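I sing alto in a small early music choir in Ternville, and for years my music was held up by whatever the church hall had lying around. Wire stands, mostly, the kind that fold up like an umbrella and tip over if somebody sneezes in the tenors. In July I finally gave in and bought the Midano, which is the folding desk stand from Drekero, and I've had it long enough now to have opinions!

First, what it is. It's a stand with a solid desk (a proper flat panel, no wire) on three legs, and the whole lot packs into a shoulder bag. I bought it because our big facsimile of the Lo Presti vespers is a monster of a book, wide and floppy, and it slides off anything narrower than a tea tray.

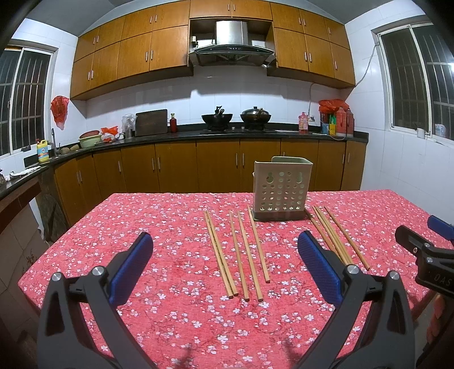 The desk holds it beautifully. I can leave it open at the Magnificat and both pages stay put, even with my pencil and a pitch pipe on the ledge. The ledge has a little rubber strip along it, and I didn't think I'd care about that, but I do. Pencils stay where you leave them. I've also had 500 pages of loose part copies on there for a sorting session, and the desk didn't sag or creep downward the way my old one did with a thin hymnal.

Height is good too. I'm tall, and I like my music up near my chin so I can see the director over the top without bobbing my head. It goes high enough for that with a bit to spare. It also goes low enough to play seated, which I tried with my tenor recorder and then with my sister's bass viol (she complained about the angle, but she complains about everything's angle).

Now the grumbles. The locking collar is stiff. Really stiff, for the first couple of weeks, and if your hands get cold in stone churches you'll be swearing at it in front of the altar. Mine has loosened up some. The feet are hard plastic and they skate a little on polished wood - I stuck felt on them and then they skated more, so I took the felt off again. And the bag is a disappointment. The zipper is thin and the pocket on the front is too small for an octavo score, so what is it for? Lozenges, I guess.

It's heavy as well. The walk from the bus to rehearsal isn't long, but with the stand on one shoulder and the books on the other I arrive feeling like a pack mule. 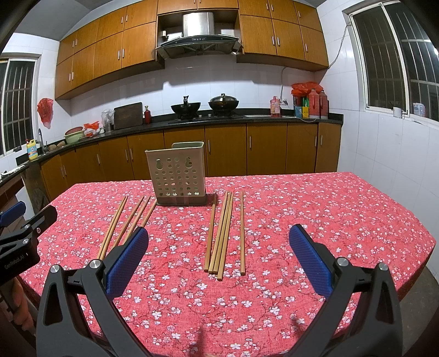 Page last changed: 2020-08-19

A few people wrote to ask about using it outdoors. We've been rehearsing in a courtyard this summer, spread well apart, so I can answer that one. The stand itself doesn't budge in a breeze. The pages do, of course, and Drekero doesn't include any clips, so bring clothespins. I use 2 on each side for a thick book and more for single sheets. A shiny black desk also gets hot to the touch in full sun, so find some shade if you can.

Somebody else asked whether it works with a clip-on lamp. Mine does, but only along the top edge. The sides have a lip that the clamp won't close over, and I had to move the lamp around a fair bit before it stopped shining in my neighbor's eyes.

Would I buy it again? Yes, for the desk alone. If you only sing from slim octavos, stick with a cheaper one and spend the difference on scores. I'd still love a better bag, and if anyone has found one that fits, please leave me a comment.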